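02/01/2026

Today I listened to the new Flunlow record two times, from the first song to the last. It is heavier than the one from October, and the drums are very dry. I bought it from Boersma, on black vinyl, one of 799 copies. 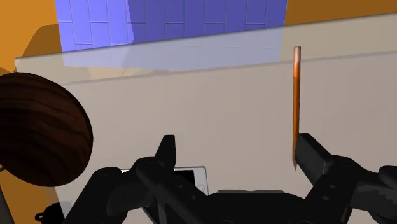 Black on a light beige tabletop.

In the evening I practiced the slow riff from "Prarkton" for 40 minutes. My left hand is still late at the change. The Andex pedal makes too much noise when I stop the strings, so tomorrow I will try without it.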